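Small drawers, big turnout at Kilano swap

KILANO - Doors at the Temura community hall opened at 9 a.m. and the line was already past the bike rack. 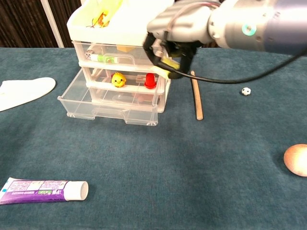
The fall small-parts swap is back for a second year, and it is still mostly about little things that roll under couches. Dice, game pieces, glue sticks, erasers, plastic animals, beads. Bring what you have, take home what you need. No cash on the tables.

Organizers had 834 items logged by noon, not counting the button bin, which they gave up on.

New this October: drawers. Last year everything went out in shoe boxes and people had to dig. Complaints about that. So the hall bought clear plastic drawer units, the tabletop kind, three drawers with an open tray on top, and sorted by type as far as anyone could. Chicks and other figures in the middle drawers. Dice and writing stuff up top. Bottom drawers left for whatever came in during the day.

It mostly worked. By 11 the sorting had slipped some and there were game pawns in with the farm animals at more than one table. Kids didn't seem to mind. A few parents did.

"I came for one red pawn and I have been here an hour," said one woman from the Flalila side of town, holding a paper bag that was clearly not just a pawn.

Yellow chicks went fastest. Second was dice, the plain white ones, then anything that looked like it came out of a candy egg. Board games with missing parts could be brought in and matched at the desk by the stage. Staff there said 77 games left the hall complete, including a farmyard race game that had been short two pieces for six years acording to its owner.

Not much interest in the puzzle table. One piece each, in envelopes, and no way to know what you were getting. It will probly not return.

The drawer units were a sore point for some. They were not part of the swap but people kept asking. A sign went up around 10:30. The hall will sell them off after the spring event if there is no more use for them, price to be set, and a list has been started at the front desk.

Le Goff, the stationery shop on the corner, put in a box of new markers and glue sticks for school use. Those went to the two elementary classrooms that asked ahead of time. Anything left goes to the after-school room.

Parking was tight again. The lot behind the hall was full before 9:30 and cars were on both sides of the street down to the Flalila bridge. The hall asks that people walk or share rides next time.

Leftover pieces will be kept in storage until spring. The hall has room for up to 2000 items on the back shelves, more if the holiday decorations get moved.

Drop-offs are accepted at the side door weekday mornings, 8 to 11. Clean items only please. No batteries, no glass, no puzzles.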